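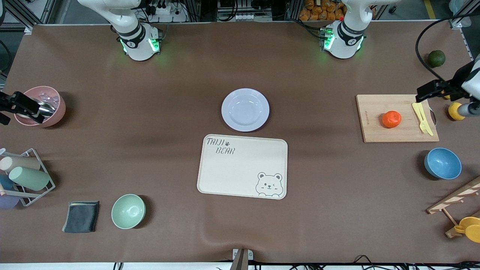

Section 2: Setting Up Your Episode Tracker

Now for the fun part! Zudanix is installed, your account is open, and it's time to tell it what you watch. By the end of this section you'll have a watch list, a calendar of new episodes, and a spoiler shield that keeps the recap crowd out of your way until you've caught up.

Before you start, sign in and make sure the round icon in the top corner is green. Gray means you're offline, and changes made offline are kept on that device only.

Adding your first show

1. Open the Shows tab and tap Add.
2. Type at least the first few letters of the title. Try Skotdale if you'd like to follow along with us. It's the small-town hospital drama we use all through this guide (and yes, we're hooked).
3. Pick the right version from the results. Remakes and overseas versions share titles all the time, so check the network and the year under the name.
4. Tap Follow. The show moves to the top of your list.
5. Choose where you are: Starting Fresh, Partway Through, or All Caught Up. If you pick Partway Through, you'll be asked for a season and an episode. Choose the last one you finished, even if you're halfway into the next.

Repeat for everything else you're watching. A free list holds up to 500 shows, which should see you through a few winters!

Note: Specials, webisodes and holiday episodes sit in their own folder called Extras. They don't count toward your season progress unless you open the folder and switch on Count These.

Setting up the calendar

1. Go to Calendar, then Settings.
2. Choose your time zone. Zudanix lists air times for the East Coast feed by default, so a viewer in Denver who skips this step will see everything at the wrong hour.
3. Under Reminders, set how early you'd like the nudge. The default is 60 minutes, and you can go as low as 2 if you live next to your couch.
4. Turn on Midseason Breaks. We love this one. The calendar shades the weeks when a show is off the air, and you'll stop wondering why nothing recorded.
5. Tap Save. Your first reminders show up the next time the calendar refreshes.

Networks do move things around, especially in March, when the spring schedule lands and half the comedies trade places. A moved episode gets an orange dot. Tap the dot to see the old slot and the new one side by side.

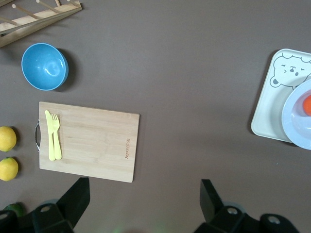
Turning on the spoiler shield

The shield covers episode titles, cast lists, promo photos and comments for anything past the point you've reached. Guest star names are covered too, so a surprise return stays a surprise.

1. Open Settings and choose Spoiler Shield.
2. Pick a level. Light covers comments only. Medium adds promo photos and episode titles. Full covers the lot, including the one-line summaries.
3. To set a different level for one show, open that show's page, tap the shield, and slide it up or down.
4. Go back to the show's page and scroll to an episode you haven't seen. The title should read Hidden.

Caution: Marking an episode as watched uncovers everything about it right away, comments included. If you hit the check mark by mistake, press Undo before you scroll.

Caution: The shield can't cover what friends send you in private messages. Choose your friends well during finale season.

Joining a fan room

Fan rooms are where the guessing happens. Who's leaving, who's back, who is that blurry figure behind the nurses' station in the third promo photo? The Skotdale room has 745 members and they'll welcome you with a theory before you've said hello.

1. On the show's page, tap Rooms.
2. Choose a room marked with your season. Rooms marked All Aired assume you've seen everything.
3. Read the pinned post, then tap Join.
4. To post a guess about an episode that hasn't aired, tag it Theory. Anything from a script leak or a set report needs the Leak tag, and moderators will pull it if the tag is missing.

Note: Room names in blue are run by fans. Room names in purple are run by Arel, our partner for live chats on premiere nights.

If a show won't show up

Check the spelling first, then try the title without "The" at the front. Still missing? Tap Request a Show at the bottom of the search page and include the network and the year it began. If you're moving a list over from Waweru, skip the search and go to Section 3, where you can bring in the whole thing as one file.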